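Questions fréquentes sur les boutons, les pressions et les œillets

Bonjour ! Moi c'est Joelle Majali, je m'occupe des boutons et des petites fournitures chez Osau. Je reçois toujours un peu les mêmes questions par mail, alors j'ai fini par tout mettre sur une page. Si la vôtre n'y est pas, écrivez-moi, j'ajoute au fur et à mesure (enfin, quand j'ai fini les colis du jour).

Quelle matière choisir pour une chemise ?

La question numéro un ! Pour moi, c'est la nacre si le budget suit, et le corozo sinon. La nacre est froide sous les doigts, elle a ce reflet un peu changeant, et sur une popeline blanche ça change tout. Le corozo vient d'une graine de palmier, il se teint très bien dans la masse et il a un petit veinage que j'adore. Le polyester reste un bon choix pour les vêtements de travail ou d'enfant qui partent en machine sans arrêt. Il y en a de très jolis, ne le rayez pas de votre liste par principe.

C'est quoi, cette taille en « lignes » ?

Une vieille unité du métier, qui a la vie dure. Une ligne fait un peu plus de 0,6 mm. Un bouton de chemise classique est en 18 lignes, donc entre 11 et 12 mm de diamètre, et un bouton de manteau monte facilement à 40 lignes et plus. Dans la boutique, j'indique les deux. Si vous hésitez, mesurez un bouton que vous aimez sur un vêtement de votre placard, à plat, bord à bord, et envoyez-moi le chiffre en millimètres, je m'occupe de la conversion.

Deux trous, quatre trous ou à queue ?

Quatre trous pour ce qui tire (pantalons, chemises, vestes), deux trous pour les choses plus légères ou quand vous aimez le look. Les boutons à queue sont parfaits sur les tissus épais, la queue laisse la place à l'étoffe quand on ferme. En revanche, évitez-les au dos d'une robe, s'asseoir contre une chaise avec ça, très peu pour moi !

Peut-on faire graver son logo ?

Oui, à partir de 100 boutons par modèle et par couleur. La gravure laser marche très bien sur le corozo, la corne et le bois. Sur la nacre, je vous demanderai un dessin simple, les traits trop fins se perdent dans les reflets. Envoyez un fichier vectoriel si vous en avez un. Une photo de votre carte de visite prise au téléphone, je veux bien essayer, mais il faudra tout redessiner et c'est facturé en plus. 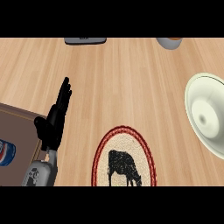 Pour les logos très détaillés, je propose souvent de n'en garder qu'une initiale ou un symbole. C'est ce qu'a fait Fares Daher pour ses surchemises Trimum : juste le T, bien centré entre les trous, et ça se lit de loin.

Combien de temps faut-il compter ?

Les articles en stock partent sous 2 jours ouvrés. Pour la gravure, comptez 14 jours à partir du moment où vous validez l'échantillon. J'insiste sur le « validez », parce qu'un mail qui dit « pas mal, je réfléchis », je ne lance rien avec ! En octobre, tout le monde prépare ses manteaux en même temps, donc prenez un peu d'avance.

Est-ce que vous envoyez des échantillons ?

Bien sûr. La pochette contient neuf boutons de matières différentes, choisis selon votre projet. Dites-moi le tissu, la couleur et le type de vêtement. Un petit bout de tissu glissé dans une enveloppe, c'est encore mieux, les couleurs à l'écran sont vraiment traîtres, surtout les bleu marine et les écrus.

Mes pressions s'arrachent, qu'est-ce que je fais de travers ?

Presque toujours, c'est le tissu qui est trop fin à cet endroit ou la tige qui est trop longue. Ajoutez un entoilage, ou une petite pastille de toile entre les deux épaisseurs, et refaites un essai sur une chute. Pour les mailles, prenez des pressions à griffes : elles mordent dans le tricot sans qu'on ait à percer, alors qu'un trou dans un jersey, ça file.

Les boutons métalliques rouillent-ils ?

Le laiton ne rouille pas, mais il se patine, et certains adorent. Le zamak est protégé par sa finition, donc attention aux lavages très chauds et aux produits chlorés. Si vous vendez des vêtements pour enfants, demandez-moi aussi les références sans nickel.

Puis-je retourner une commande ?

Les boutons non gravés, oui, dans leur sachet. Les gravés, non, je ne saurais pas à qui revendre vos initiales.

Une autre question ? Passez par le formulaire de contact et mettez « boutons » dans l'objet. Si je suis absente, c'est Iqra Bajwa qui vous répondra.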